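Dora folding display plinth, by Fashola

We use cookies to remember your basket. Accept or manage your choices.

If you stage houses for a living you'll have been offered plenty of gadgets that promise to sell a room. We're wary of them too, and we stock the Dora with a few reservations. It's a plain white box that folds flat, 60 cm high and 60 cm deep, meant for lifting a plant or a lamp in an empty corner.

Fashola says it has been opened and shut 3000 times on a test rig. We haven't seen the results, so treat that as the maker's claim. Our own demo piece has been in and out of a van since April and one hinge has gone a little stiff. 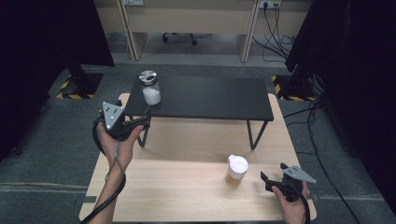
Benito Collado wrote to say he bought four for a show flat in Unness and would only buy two again. They filled the corners well enough, he said, but buyers kept putting their bags on them, and the white marks if you so much as look at it.

We'd agree about the marks. A damp cloth gets most of them off. The grey version from Prornitwood hides scuffs better and costs more, and it doesn't fold.

Does a plinth help a house sell faster? The leaflet hints at it. We'd want to see some proof. What it can do is stop a bare corner looking forgotten in the listing photos.

Weight: nearly 600 g for the lid alone; the base is heavier. Not for sitting or standing on. Returns accepted if unused and in the original sleeve.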